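Lammers to Open Luggage Repair Counter and Exchange in Bridville

BRIDVILLE, Feb 19, 2021 - Lammers, the family-owned luggage and travel goods store, will open a repair counter and used suitcase exchange at its Bridville location next month. The counter will handle hard-shell and soft-sided cases of any make, including cases bought at other stores.

Most of the work will be small jobs: wheels, handles, zippers, latches and torn linings. A single wheel replacement will cost $20, parts included. Other repairs will be quoted at the counter before any work starts, and there is no charge for a quote.

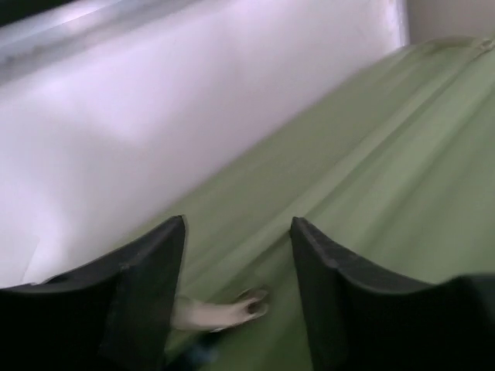

The store began taking in repairs on a trial basis in November. Customers left around 200 bags during the trial, and worn wheels were the most common complaint. Stuck pull handles came next. Lammers has since added a second workbench in the back room and a parts wall with 500 bins, sorted by wheel size and axle type.

"People kept coming in to buy a new suitcase when the old one had one bad wheel," said Rizal Chong, who manages the Bridville store. "We would look at it and tell them it could be fixed, and then we had to send them out of town to get it done. Now we can do it here."

Repairs will be done by store staff trained by Plirkport, a parts supplier that stocks wheels, axles and handle tubes for older cases. Standard jobs will be ready in 2 days. Jobs that need a part ordered will take longer, and customers will get a call when the part comes in.

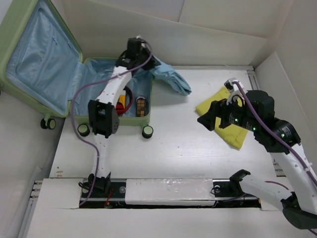 Does a suitcase have to be empty when it is dropped off?

Customers are asked to empty all compartments, including zippered pockets, before coming in. The store can't store personal items and will hand back anything found at check-in.

The used suitcase exchange will run alongside the repair counter. Customers can bring in a case they no longer want and receive store credit based on its size and condition. Staff will clean each case, check the wheels and handle, replace worn parts and put it on sale with a 90-day store warranty. Cases with cracked shells won't be accepted for credit, but may be left for parts. 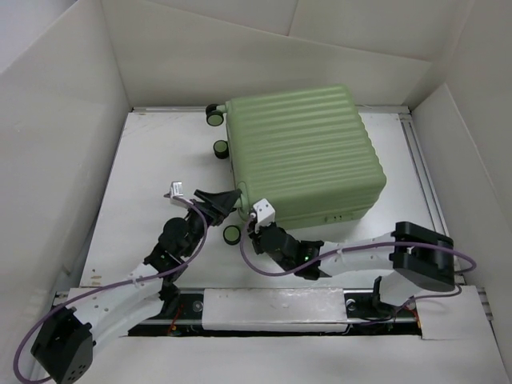

Lammers will also set aside part of the exchange stock for Ullura, a local program that lends luggage to students and families who travel only now and then. Borrowers can keep a case for the length of one trip. Requests go through the Ullura desk at the Bridville library, and cases are picked up and returned at the store.

The repair counter will be at the rear of the store, next to the side entrance. Drop-offs will be taken during regular store hours. Customers should bring a phone number and, if they have it, the name of the case's maker. A receipt isn't needed. Bags left more than 60 days after a repair is finished will go to the exchange.

About Lammers

Lammers sells suitcases, backpacks, garment bags and travel accessories. The Bridville store is open year-round and has free parking behind the building.

Press contact: Rizal Chong, Lammers Bridville | © 2021 Lammers. All rights reserved. | Back to top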